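Bags and Pouches: Gallery

Mayuree Srithong has been sewing and collecting drawstring bags for 14 years. Most of the bags on this page come from her own shelves. A few were lent by friends in Jullside and sent back when the gallery was finished. There are 324 in the full collection, and this page covers the ones people ask for most.

The bags are grouped by how they close. Sizes are given where we have them. Click on a group name in the menu to see the rest of that group.

Single cord, one side

The simplest kind. One channel, one opening, one cord with both ends coming out at the same place. They are quick to make and easy to repair. The cord can be replaced with a safety pin and a few minutes of work. Most of the laundry and shoe bags in the collection are this type.

The oldest one came from a market in Sangkhawat. It has been patched twice at the bottom corners and the cord is not the original.

Double cord, both sides

Two cords run through the same channel in opposite directions, and the bag closes when both are pulled. These hold better when the bag is heavy. Mayuree uses 60 inches of cord for each side on her large pattern and trims the ends after the first wash.

Rope closures

Rope takes up more room than flat cord, so the channel has to be wider and the fabric gathers in bigger folds. A knot in rope is bulky and usually easy to find with the fingers. Twisted rope should be taped before it is cut or the strands will separate.

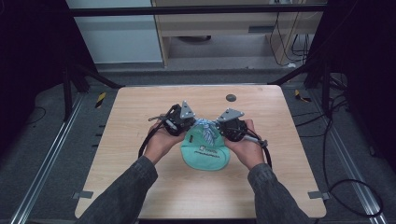
Mint-green fabric bag, closed with a knotted drawstring of blue and white twisted rope. Small dark print on the front.

Light-colored fabrics show handling marks near the top first, where the bag is opened and closed. Spot cleaning with mild soap works for most of them. Take the rope out before machine washing if it can be taken out, and let it dry flat.

Toggles and cord locks

There are 9 bags in this group. The locks are plastic or wood. Plastic ones with a spring wear out and start to slip, but they can be bought separately at most fabric stores. The Plundale bags have the smallest locks and are the hardest to thread.

Lined bags

Lined bags are listed by their outer fabric. The Zulby bag is shown both ways out in its own group, with a close view of the seam.

Patterns

Patterns for the single cord and double cord bags are on the downloads page. The rope pattern is being redrawn with a wider channel and will be added in December.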